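Letora Dry Goods
Help > Weighing and portioning dry beans

Frequently asked questions: weighing dry beans at home

Last updated Oct 23, 2019

Applies to all beans sold by weight from the Denton store and by mail order. For lentils and split peas, see the separate page.

Why are your portions given by weight and not by cup?

A cup of beans changes with the size of the bean, the shape of the cup and how hard it was shaken. Small red beans pack tighter than large limas, so the same cup holds more of them by weight. The recipe cards and the bag labels all use grams.

How much dry bean is one portion?

The cards use 70 g of dry beans per person for a main dish. For a side dish or a soup with other starch in it, use half of that. The weight is always the dry weight, after sorting and before soaking.

What kind of scale do I need?

Any digital kitchen scale that reads in grams and has a tare (zero) function. A resolution of 1 g is fine. A scale that reads only in steps of 5 g will do for beans but is too coarse for the spice packets. Mechanical spring scales can be used if the dial can be turned back to zero with the bowl in place.

Check the maximum load before you buy. The load includes the bowl, and a heavy stoneware bowl can use up a large part of the range on a small scale.

How do I tare the bowl?

Set the scale on a hard, level surface and switch it on with nothing on it. Wait for the zero. Put the empty bowl in the middle of the platform and wait for the reading to settle. Press TARE or ZERO. The display should go back to 0. Add the beans.

If the bowl is lifted off, the display will show a negative number equal to the weight of the bowl. This is normal. It returns to zero when the bowl goes back on.

What bowl should I use?

Use a bowl whose base fits inside the platform. Smooth walls are easier to empty, and a light-colored bowl makes it easier to spot stones. The rim may be wider than the scale as long as you can still read the display. On scales with the display in front of the platform, a wide bowl will often hide the numbers. Use a narrower bowl, or press HOLD if the scale has it.

Keep hands, spoons and the edge of the bag off the rim while reading. Any contact with the bowl changes the number.

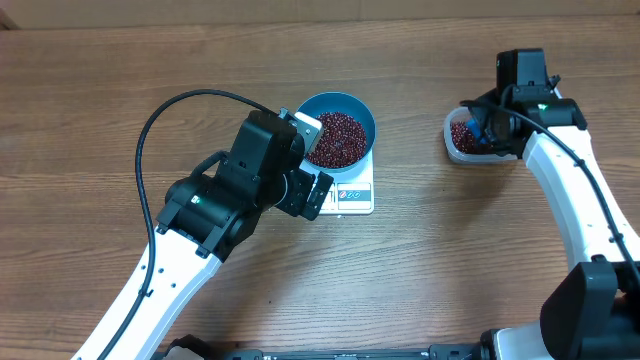 Small dark red beans in a round bowl, on a white digital kitchen scale.

Can I weigh from one container into another?

Yes, in either direction. To add, tare the empty receiving bowl and transfer beans until the display shows the target. To subtract, put the full container on the scale, tare it, and take beans out. The display then shows the amount removed as a negative number. Subtracting is convenient when filling several small jars from one large one, as the jars themselves need not be weighed.

Do not mix the two methods in one batch. Most errors reported to us come from taring the full container and then reading the result as if the receiving bowl were on the scale.

The reading drifts while I pour. Is the scale faulty?

Probably not. Many scales average the load over a short interval, and the display lags behind the pour. Stop a little short of the target, wait for the reading to settle, then finish with a spoon.

Some scales also ignore very small additions. If you drop in beans one at a time, the scale may treat the change as drift and hold the old number. Lift the bowl, set it down again and read the new value.

If the reading drifts with a steady load, check the batteries, then check that all feet are on the surface. A gap between boards or a crumb under one foot is enough to cause it.

How can I check that my scale is accurate?

Use a calibration weight if you have one. Without one, weigh the same bowl of beans several times, lifting it off between readings. The readings should agree to within 2 g. This tests whether the scale repeats itself and says nothing about whether it is correct, but for portioning beans repeatability is what matters most.

Do not use an unopened bag as a reference weight. The printed net weight excludes the bag, and bags are filled slightly over.

Should I sort before or after weighing?

Before. Spread the beans in a single layer on a tray and remove stones, clods, split skins and shriveled beans. Weigh what remains. Do not rinse first: surface water adds weight.

How much will the beans weigh after soaking?

Fully soaked beans weigh close to twice their dry weight. The exact figure depends on the variety, the age of the beans and the soaking time. Do not use soaked weight to work back to a portion. If you have already soaked the beans without weighing them, divide the drained batch equally by weight between the number of people.

Do small red beans need to be boiled hard?

Yes. Raw red beans contain a natural lectin that can cause illness. Soak them, discard the soaking water, cover with fresh water and keep at a full boil for at least ten minutes before lowering the heat. A slow cooker may not get hot enough to do this, so boil the beans on the stove first. Weighing has no bearing on this step.

My bag came up short. What do I do?

Empty the bag into a tared bowl and note the reading. Repeat once with the bowl lifted off and set down again. If both readings are under the printed net weight, send us the lot code from the back seal and both numbers, using form 1071. The form is on the Returns page and is also kept at the counter in Denton. Keep the bag until you have a reply.

Do the Rajan and Prelov lines use the same portions?

Rajan beans use the same dry weights as our own label. Prelov mixes contain barley, and the portion is printed on each bag. Use the printed portion for those. The cards issued in April listed Prelov mixes under the standard bean weight; that entry was wrong and has been removed.

How should I store weighed portions?

In closed jars or bags, away from light and steam. Write the variety, dry weight and lot code on each one. Do not combine portions from old and new lots in one jar. Older beans cook more slowly, and the pot will finish unevenly.

Related pages
Soaking and cooking times by variety
Lentils and split peas
Lot codes and how to read them
Returns and short-weight claims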